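Comparing two wrist cameras before you commit to one

Before you spend a week collecting grasps, spend an afternoon finding out what your wrist camera gets wrong. I ran this on two small cameras, the Vondora and the Kultaneck, on the same arm with the same parallel gripper, and I had a great time doing it!

What you need: the arm, both cameras, one mounting bracket and a handful of hand tools to pick up. Pale worktops are good for this (they show up exposure trouble straight away).

1. Fix the first camera so both fingertips are in view with the gripper fully open. Tighten the bracket, then leave it alone.

2. Set the exposure by hand. Auto exposure will chase a white table up and down all day and you'll never get a fair comparison.

3. Record 20 slow approaches, then 20 fast ones along the same saved path. Ekkachai Ongart talked me into doing the fast ones at full joint speed, and I'm so glad he did.

4. Swap cameras and run the lot again. Don't touch the lamps in between.

5. Go through the recordings one still at a time. Playback at normal speed hides nearly everything – I watched the September set twice and thought it was fine.

If the fast runs smear, shorten the exposure first and add light second. I went up to a gain of 258 on the Kultaneck before the noise bothered me, but yours may give up sooner.

Judging the stills is the fun part. Start with the fingertips, which ride along with the camera and should stay crisp whatever the arm is doing; if they're soft, your focus or your bracket needs work. Then look past them. With the dark grey fingers wide open and their bevelled edges this sharp, the focus is fine, so the streaks along the red and black thing between them are motion blur and a shorter exposure is the next setting to try.

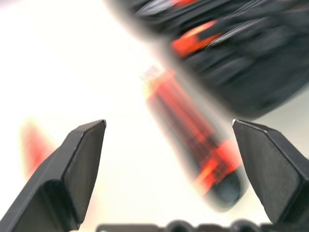
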